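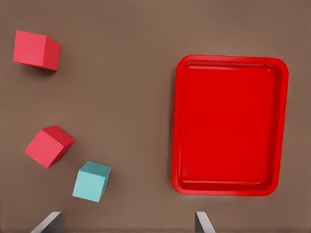
How much food for a drop-off lunch with 70 guests?

Asked by Felicidad Marquez, Nov 28, 2021

My parents' anniversary lunch is in a church hall and we're having the food dropped off, no servers. I have 70 confirmed, of whom 55 are adults. The caterer quoted us for 76 full portions and says that is standard. There are 2 mains (baked chicken and a vegetable lasagna), rice, salad and rolls. Is 76 too many? Also, do I tip on a drop-off?

2 answers

Jayson Ocampo
I worked in a catering kitchen for several years. A few portions over the headcount is normal for a buffet, but only if every guest is counted as an adult. Ask if they have a child's rate. Most places charge kids under ten at half a portion, so your 15 kids would count as seven or eight adults. Even with some extra on top, you should land well under 76.

With two mains, people take some of each - have them go heavier on the chicken. Guests who don't need a vegetarian dish will still take lasagna, so put it second in the line. Ask for serving spoons and chafing fuel in writing. Those get left off drop-off orders a lot.

On the tip, check the quote for a service charge first and ask if the driver gets any of it. If not, hand the driver cash when they finish setting up.

Afia Alhassan
we had 40 people and ran out of rolls, lots of salad left. get more rolls

Comment from Felicidad Marquez
Thanks both. They do have a child's rate, it just wasn't on the quote. Asking for a new one.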